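Safe working rules for a small arm and gripper
Project report, part 2 – rules and practice

What we set out to do

Our group had to write a short set of bench rules for the arm in the Mestholm lab, then work to them for one term and say which ones held up. The old rules were one laminated page and mostly about not leaning on things. We ended up with 17 rules, cut down from a much longer list. Too many still, probably.

Bags were the hard part. A box has edges. A clear bag moves when you touch it, shines under the lights and the film spreads out flat past whatever is inside. So rule 5 says fingers open and clear of the bag before anyone reaches in, and rule 6 says no closing on film unless the person at the stop button has said "ready" out loud.

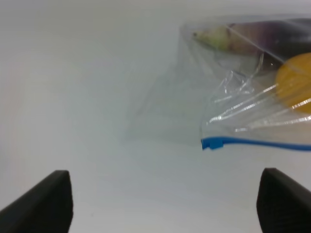

Report by the Postma bench group, second year
Submitted June

With a zip-top bag the blue seal is the easiest thing to find by eye, a lot easier than the film. An aubergine in the bag helps too, dark against a white surface. We wrote the rule around the seal – operator names where it is before each run and the second person repeats it back. Sounds silly, takes 4 seconds.

How we checked

239 runs logged on the Zakport sheet. Each one got a tick or a cross per rule, plus a comment if somebody could be bothered. Speed limit was kept nearly always becuase it is set in software. Saying "ready" got skipped most, mainly late in the afternoon.

Problems

Rule 9 and rule 12 say the same thing. Rule 14 (wipe the fingers between bags) had no column on the sheet so we have no data for it. Also we changed the wording of rule 6 half way through, the early crosses are not realy comparable.

Still to do

Merge 9 and 12. Add the column. Ask whether the Cornetti bench wants to use the same sheet next term.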